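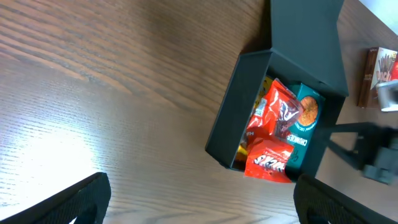

Left wrist view, snack box cell, lid open.

Sunday. Glare off the tabletop again, lower left. Dropped exposure two steps on the left wrist camera and left the right one alone. Will hang a diffuser on the lamp if Stullard sends one.

Right arm: gripper base screws had backed out a quarter turn. Retorqued, thread lock, 20 minutes to cure before homing. Homed clean at the second try. Left finger pads wiped with alcohol, wear even on both, no change needed.

Hamisi wants the box taped down at its present angle. I would sooner teach the offset. Kipchumba has the Temba cable on order. Ran 5 lid cycles at low speed, no faults logged. Joint 2 still hums on the way down. Grease tomorrow.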